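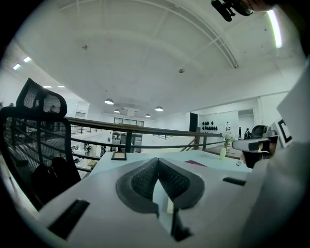 Speaker notes: The slow grip fault, and what we changed

Print this page
E-mail this page

Annick Doucette, Gellaso session, 12/16/22

Slide 1. Title. Say who I am and that I work on the hand-held grippers at Jarham. Thank Trevor Després for the slot. Ask people to hold questions unless they can't hear me.

Slide 2. What we do. People wear or hold the gripper and do ordinary jobs with it: pick up a vase, move a sheet of paper, straighten a picture frame. Two fingers, textured pads, one trigger. The recordings go to the Karkel team, who use them to train the arm. If the hand-held unit records the wrong finger opening, the arm learns the wrong finger opening. Say that twice, slowly.

Slide 3. The fault. In August Thérèse Marchand was checking recordings and saw the fingers reported as closed while the pads still had a gap between them. It didn't happen on every grip. It got worse through a session and went away overnight. We lost some time blaming the tag readings, and I was the one doing most of the blaming.

Slide 4. What the arm did with it. Karkel had already trained on that batch. On the test bench the arm stopped short on thin items and squeezed too hard on thick ones. It broke a glass. Josée Fortin was standing at the bench and was not hurt, but she was inside the line where she shouldn't have been, and the line was only tape. Pause here. People usually want to know about the glass. Tell them it was a drinking glass from the kitchen and move on.

Slide 5. Cause. The screw holding the left finger link was backing out. We had changed suppliers to Gosselin for the link, which was fine, but the new link was slightly thinner and we kept the old screw. With use it loosened, and the finger sat a little open at the end of its travel. Whoever put the units away at night was snugging the screw up as part of tidying, so each morning it looked good again. That habit was kind and it hid the fault from us.

Slide 6. Numbers. 3671 recordings in the batch. We pulled all of them, including the ones that were probably all right. Five units affected. Don't read the table out.

Slide 7. Changes to the unit.
Shorter screw with thread lock.
Paint mark across the screw head and the body, so you can see if it has turned.
A closing check every 200 grips: close on nothing, then close on the gauge block. If either reading is off, stop and hang a red tag on it.
No tightening at the end of the day. Write it in the log and leave it alone.

Slide 8. Changes to the bench. Proper gate with a switch in place of the tape. Grip force is capped for the first 24 hours of running on any new training batch. Huguette Lévesque signs off before the cap is lifted. Somebody will say this slows things down. It does, by a day.

Slide 9. Still open. We don't have a good check for pad wear. The diamond pattern on the pads flattens with use and we think grip readings drift with it, but I can't show that yet. If anyone here has measured it, please come and find me at the break.

Slide 10. Contact details. Leave this one up during questions.

If there's time: pass the old link and the new link around the room. Get both of them back.

Print this page
E-mail this page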